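4. Setting up the kitchen bench in the simulator

By now you have both arms on the stand in the shed, both hands talking to the laptop, and a healthy respect for the stop button. Leave the real arms switched off for this whole section. Everything that follows happens in Visia, where a dropped frying pan costs you nothing and the neighbours stay asleep.

You'll need the Planau scene folder, the arm model you exported in section 3, and a laptop with a fan you can put up with. Savvas Stefanou did his on a machine he was about to throw out and reports that it works, if you have a book handy.

4.1 Loading the scene

1. Open Visia and choose New Session. Decline the tour.

2. Load the table first, then the arms. Load them the other way round and the arms take the floor as their mounting height, and you'll spend Friday night wondering why they're waving at the table legs.

3. Add the kitchen set: bowl, hotplate, knob, frying pan and the brown box. They drop into their default places, bowl and hotplate and box towards the back, pan at the front left with its handle pointing at the middle.

4. Set the arms to Ready. Both hands should come up with the fingers pointing at the ceiling, palms facing in and thumbs out sideways, like someone describing a fish.

5. Compare your view with ours before you touch any sliders.

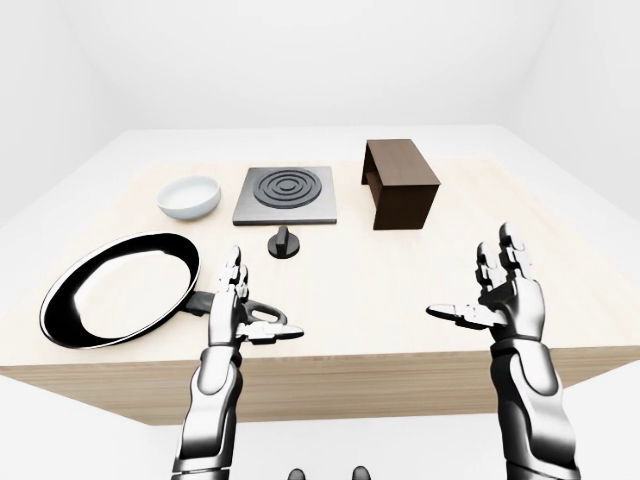

4.2 Checking the hands

1. Switch to the head view and zoom until you can see both hands and the whole pan. The two dark lumps at the bottom centre are part of the robot. Please don't delete them. Zoi Spanos did, and lost the shoulders as well.

2. Look at the thumbs. They should point towards each other across the table. If one points outward, you've loaded two hands of the same side, and it's back to section 3 with you.

3. Open the joint panel and move one finger at a time, starting with the left index. Go slowly, 5 degrees per step. The finger should follow the slider with no argument. If a different finger moves, your joint names are out of order in the export file.

4. Press Ready again when you've finished. The panel won't remember where you started, and neither will you.

CAUTION: The Mirror button copies the left hand's motion to the right. It's a lovely feature and it also works on the real arms if they're connected. Check the connection light before pressing it, every time, including the time you're sure.

4.3 Settling the objects

1. Press Run and let the simulation go for 700 steps without commanding anything. Objects often load a hair above the table and need to drop.

2. Watch the pan. Its default spot is right up at the front left corner of the table and its handle is close to the left hand, so it's the first thing to misbehave. A small shuffle is fine. If it leaves for the floor, pause, reset, and halve the time step in the Physics tab.
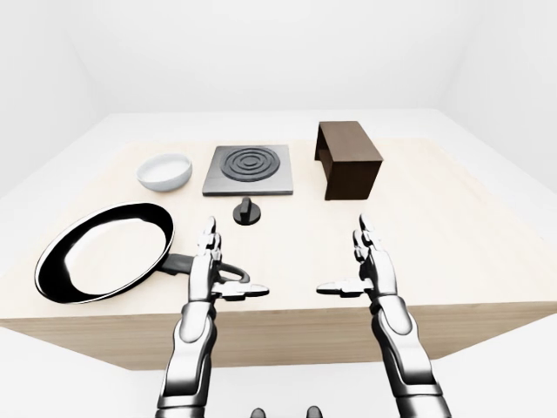
3. Once the pan has stopped sulking, check the knob. It's a separate object standing in front of the hotplate, and in this scene file it isn't wired to anything. Turning it will not heat the burner. We lost an evening to that, so you needn't.

4. Save the session under a new name. Visia will offer to call it Untitled 137 or similar. Resist.

NOTE: If the bowl sinks into the table, its collision shape hasn't loaded. Remove it and add it again from the Theodorakopoulos object pack, with the scale set to 100 per cent. The colour may come back slightly different. We've stopped chasing that one.

With the session saved, go on to section 5, where the left hand tries to pick up the pan by its handle. Allow an afternoon, and keep the biscuits within reach.

Flandedetti Shed Robotics build guide | Contact | Copyright Flandedetti | Back to top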